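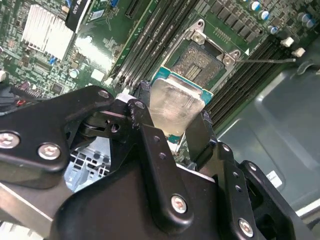
CPU in the Braseck fingers, socket open, seen from the wrist cam

From: Unai Llorente
To: gripper-eval list
Subject: Re: Re: Braseck vs Mullix fingers, CPU handling

Quick one, between runs. Answers to Veronica below, rest when I have the log cleaned up.

On December 2, 2019, Veronica Vlad wrote:
> Did you get the Braseck set mounted? Anca wants to know if the
> narrow tips clear the load plate, and if 33 percent force is
> enough or if we have to go up like with the Mullix ones. Also
> which camera are you trusting for the last bit?

Mounted, yes. Took longer than the Mullix, the screw pattern is a pain and I had to redo the offset twice. 13 picks so far, two drops, both at 33 percent. Went up a notch, no drops after that. Don't want to go higher, Valentin is nervous about the substrate edge and he's right. 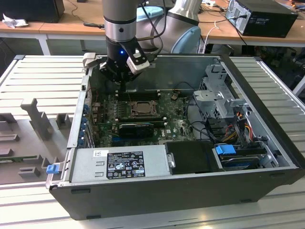

Cycle time is worse then the Mullix, mostly my fault, approach speed still set low from last week. Controller is the same Sandu box so the numbers should compare once I fix that. Please nobody touch the force limits in the shared config!!

Camera: side one for the coarse move, wrist one for the last bit. Side view is no good once teh hand is down in the case. Wrist view gets glare off the lid, dropped the exposure, better. Not great.
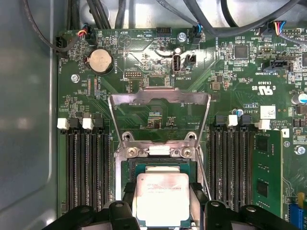 Wrist view at the socket, load plate up, Braseck fingers either side of the processor

Clearance to the plate: tight but ok straight on. Any tilt and I'd worry. Sebastian, can you send the tip drawing again, the one I have is the old rev.

Will do the Mullix repeat tomorrow, same board.

Unai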